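Automation and the water run

I've been at Prandemell for long enough to remember when the packing line at our Nerwood building still had people on it. I work in the office half of operations, so I mostly see automation from the side of schedules, shift changes and who gets asked to do what. The big changes got the company newsletter. The small ones didn't, and I want to write some of those down before I forget how they went.

The plan for this year is simple jobs around the floor. Fetching a cup of water is one of them, along with moving small boxes and clearing shelves. These are things people do without thinking, and for a few weeks now the work in the brick room has been to do them over and over with hand-held grippers, slowly enough that every grasp is recorded. A person sits or stands at the dispenser, picks up a cup, holds it at the tap, puts it down, and starts again.
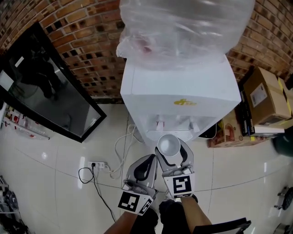

Sleiman wrote to me after I put up a short note on this last month, saying that I was treating the cup as a joke and shouldn't. At the warehouse in Mitham, the walk to get a drink was the one break people took without asking anyone. When a cart started bringing drinks to the stations, the break went away and so did most of the talking between stations. It took a while for anyone on the management side to connect the two.

I've thought about that a good deal. We have the same kind of walk here. From the line to the water is maybe two minutes there and back, and on paper that is time you can get back. I did the math for a planning meeting once and the number looked good. What I left out was that a lot of small problems get sorted on that walk. Somebody mentions that a label printer is skipping, and somebody else goes and looks at it before it becomes a ticket.

The other thing that changed is what the job is called. Two people from the packing line moved over to this work in March. Their pay stayed the same, and their titles now have the word "operator" in them, which they had some fun with. Before, they were measured on cartons per hour. Now they are measured on how many clean takes they get through in a shift, and the best day so far was roughly 500 across the group. Both of them told me it is easier on the back and harder on the attention. You can pack a carton while thinking about dinner. You can't do these takes that way, and a careless one gets thrown out.
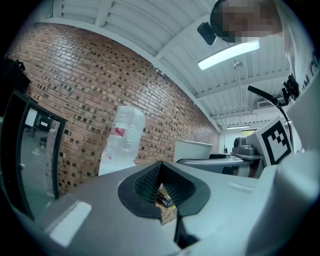
My own part in this has been the schedule, and I got it wrong the first time. I copied the line shifts over as they were, with one long block before lunch and one after. By Thursday the rate of rejected takes in the last hour of each block was high enough that we changed it. The blocks are shorter now and people swap tasks between them. We work in a long room with a brick wall down one side and fluorescent lights on the ceiling, and an afternoon in there feels longer than an afternoon on the line, where things at least keep moving past you. I also hadn't left any time for setup. Every task has to be put back the way it was before the next take, and that is still done by a person, by hand.

The count on the shared sheet stood at 1,554 takes when I last opened it. Of those, 21 had been flagged for a second look, mostly over where the cup ended up. I was surprised by how much talk that caused. People who had never discussed how to pick up a cup now had opinions on it, and a few of those went into the written instructions with no change. I liked seeing that. On the packing line the instructions came from outside and stayed as they were for years.
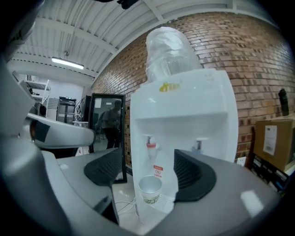 Paper cup on the drip tray, gripper in front.

I don't know yet what happens to the water walk. The proposal on my desk has a machine bringing cups to the line by the end of the year. I have asked that the dispenser stay where it is and that the break time stay in the schedule as its own item, so that it can't be counted as savings later. The first request was approved the same day. I'm still waiting on the second, and I'll post again when I have an answer.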